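My elbow, the stairs and the new bicycle

I have to begin with my left elbow, because my sister asked me on the telephone and I gave her a short answer, and she deserves a longer one. It is healing. I can straighten it almost fully in the morning and less in the evening. The doctor says this is normal for a man of my age who fell from a bicycle at low speed, and he said "low speed" two times, so I think he found it a little funny.

I learned to ride when I was six years old, on a bicycle that belonged to my uncle and was much too tall for me. In our village you put one leg under the bar and rode leaning to the side, like a sailor in strong wind. All the children did it this way. Then I did not ride at all for 31 years. In the city I had the tram, later I had a car, and when we moved to this country I had a job which was 11 miles from my apartment along a highway, and I did not see one person on a bicycle there in all that time.

Last December the job moved. The new building is 3 miles from my door, and between my door and the building there is a river path. I walked it a few times in the cold and every morning the same man passed me on an old gray bicycle with a basket. After a week he started to lift his hand. After two weeks he stopped and we talked. His name is Kam-wah Choi and he repairs sewing machines in a shop near the bridge. He told me that I had the legs of a cyclist, and I believed him for longer than I should.

He knew a person who was selling a Matado, dark green, with seven gears. I had never heard this name before and I have not met another one. The seller wanted more than I wanted to pay, and we agreed on a price that made both of us a little unhappy. Kam-wah tightened everything with his own tools and would not take money, so I brought him a poppy seed cake my wife baked.

The first weeks were very good. I want to write this down because people only hear about the fall. In the spring the path smells of wet leaves and of bread, from the bakery on the other side. I arrived at work with red cheeks and I was hungry at ten o'clock. I slept well. My wife said I was less difficult on Sundays.

What I did not buy was any kind of protection except the helmet. In the store the young man showed me gloves, and pads for the knees and the elbows, and I laughed at him in a friendly way. I thought those things were for boys who jump from ramps.
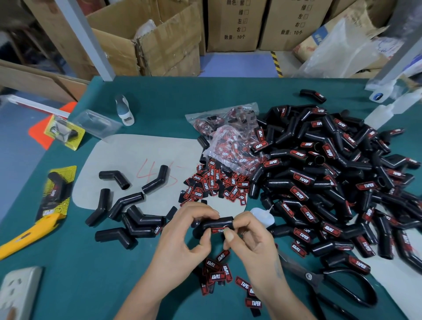

The fall happened in the second week of September. After my uncle's bicycle I thought I knew every way of falling, but this one was new to me. There are four stairs where the path goes up to the street, with a narrow ramp beside them for wheels. You are supposed to get down and push. I had seen students ride up the ramp and I decided that I could also do it. In the middle I had no more speed, and I put out my foot, and there was no ground where my foot was looking for it. I came down on the elbow and on my lunch.

An older lady with two dogs helped me to sit. She asked me what year it was. I told her correctly, and then I told her also the name of my street and the name of my first teacher, so she would not worry. The dogs ate the lunch.

Nothing was broken, but there was a lot of fluid in the joint, and for two weeks I could not button my own shirt. This was harder for me than the pain. I also learned how many things I do with the left hand without thinking about it. I hold the bread while the right hand cuts. I hold the door with it when the bag is heavy.

My cousin Cyprian Baran, who has given advice to everybody in our family since he was a child, wrote me a letter of two pages and recommended that I sell the bicycle. I answered him that I would think about it. I have thought about it, and the bicycle is in the hall, with a new brake cable.

I went back to the same store and the same young man sold me a pair of elbow pads. He was polite and did not remember me, or he pretended. They are a bit warm and they slide down when I bend the arm, so if somebody knows a good way to keep them up, please write to me.

On Monday I will try the path again. I will push the bicycle up the ramp and walk beside it on the stairs.

October 16, 1999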